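# Sorting loose fruit into an open bin

This page covers short-term storage of whole fruit in a rigid plastic bin on a counter or work table. It assumes uncut fruit with intact skin. Cut fruit goes in the refrigerator and is outside the scope of this page.

## What you need

- One open-top plastic bin with a handle cutout
- A clear, flat table
- A dry cotton cloth
- A kitchen scale (optional)

The Pakier bins used in our pantry weigh 208 g empty. Check your own before you start and write the figure on a piece of tape under the base.

## Preparation

1. Wash the bin with warm water and dish soap. Rinse and dry it fully, including the inside of the handle slot, where water collects.
2. Wipe the table.
3. Set the bin toward the back, long side facing you. Leave the front of the table open as the sorting area.
4. Place the fruit in front of and beside the bin, with space between pieces. Fruit that is touching is harder to inspect.
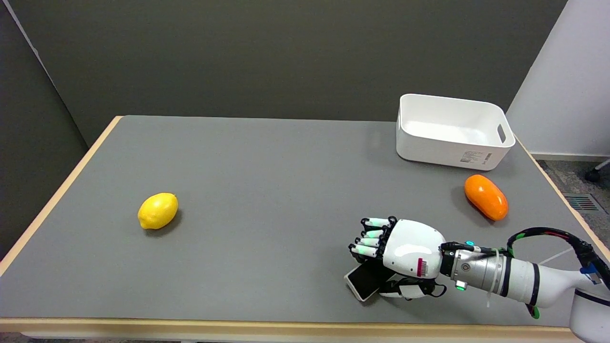
*Bin at the back right, lemon and orange-colored fruit set well apart.*

## Inspection

Pick up each piece and turn it once through a full rotation. Press lightly near the stem end with the pad of the thumb, not the nail. Sort by result:

- **Firm, skin intact:** goes in the bin.
- **Slight give, skin intact:** goes in the bin last, on top, and is eaten first.
- **Soft spot, split or leak:** stays out. Use it the same day or discard it.

Lemons should feel heavy for their size. A light lemon with a hard peel has dried out inside — it can still be zested.

## Loading

1. Put the firmest fruit in first. Lemons make a good bottom layer.
2. Lay long fruit on its side along the length of the bin. Do not stand it on end.
3. Keep soft-skinned fruit to a single layer.
4. Stop below the rim. A piece resting above it will roll out when the bin is lifted.

To get the net weight, weigh the loaded bin and subtract the empty weight. We keep mango and papaya to 700 g per bin. Lemons tolerate more.

## Storage

Keep the bin out of direct sun and away from the stove. Leave the top open. Recheck the contents every two days and move anything that has softened to the top.

Ripening fruit gives off ethylene. If the mangoes are ready and the lemons are meant to last, use two bins — the second can go on a lower shelf.

Wash the bin again after five days, or at once if anything has leaked.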